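4.2 Workstation and division of tasks

The sorting cell at the Skikonach site handles the contents of bins left at the end of each cleaning round. Before the trial, two attendants emptied each bin by hand at a bench, separated textiles from containers, and recorded anything that had to be returned to a tenant. In the revised arrangement a single arm on a fixed pedestal picks from the bin, and an attendant is responsible for loading, for exceptions, and for the record. The Nolleo scheduling software assigns bins to the cell but does not decide what happens to individual items.

The layout was settled in August after a short period of adjustment with the attendants. The bin is placed at the side of the table so that it can be exchanged without reaching across the working area. Items that the arm cannot classify are left on the open part of the table, and the attendant clears them between bins. Oğuzhan Tekin, who supervised the cell during the trial, asked that the table be kept free of tools and paperwork for this reason. Figure 3 shows the cell with the gripper at the bin side of the table. 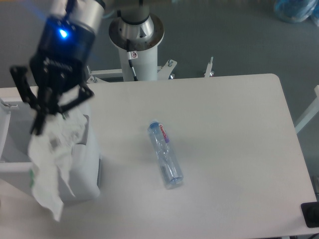
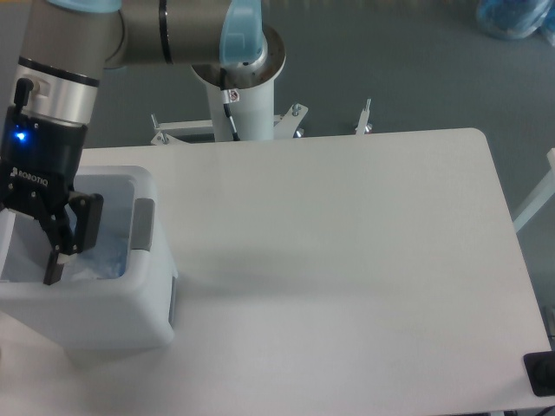
Figure 3. The sorting cell, with the arm's pedestal behind the table. First view: a white cloth held in the gripper, with a plastic bottle lying on the table. Second view: gripper fingers in the bin, table otherwise clear of items to be sorted.

4.3 Changes in attendant work

We observed 40 shifts and interviewed 19 attendants, of whom 18 had worked at the manual bench before the trial. Observation notes were coded by two of the authors, and disagreements were settled by discussion. The interviews followed a fixed list of topics covering pace, physical effort, responsibility for errors, and contact with coworkers.

The largest reported change was in the structure of time. At the manual bench, attendants set their own pace within a bin and often took short pauses between bins. With the arm, the work is divided into intervals of waiting and intervals of intervention, and the length of each is set by what the bin contains. Soft items were named most often as the source of interruptions. A folded cloth and a crumpled one require different grasps, and several attendants said they had learned to shake out textiles when loading a bin, a step that appears in no written procedure. We treat this as preparatory work moved upstream of the machine. It was not included in the staffing estimate made before the trial.

Physical effort was described as lower, mainly in the shoulders and wrists. Attention was described as higher. Marisol Mercado, a shift lead, put it this way: "You are off your hands but you are not off the job. If I walk away, I come back to a stopped arm and I have to work out why."

Responsibility for errors remained unclear throughout the trial. The record form, adapted from one used at the Türkmen depot, has a field for the person who sorted the item and no field for the arm. Attendants entered their own initials for every item, including those they had not touched. Of 58 misrouted items identified in the record, all were therefore attributed to a person. Management did not use these entries in performance reviews, but most of the attendants interviewed were unaware of this.

Contact with coworkers declined. The manual bench was staffed in pairs, and new attendants learned item categories by working beside an experienced one. The cell is staffed singly. Two attendants hired during the trial were trained from a printed sheet and asked for additional time at the Corko line, where the bench is still in use.

4.4 Limits of the observations

Observers were present only on day shifts. Night attendants, who handle fuller bins with less supervision, were interviewed but not observed, and their accounts of stoppages could not be checked against our notes.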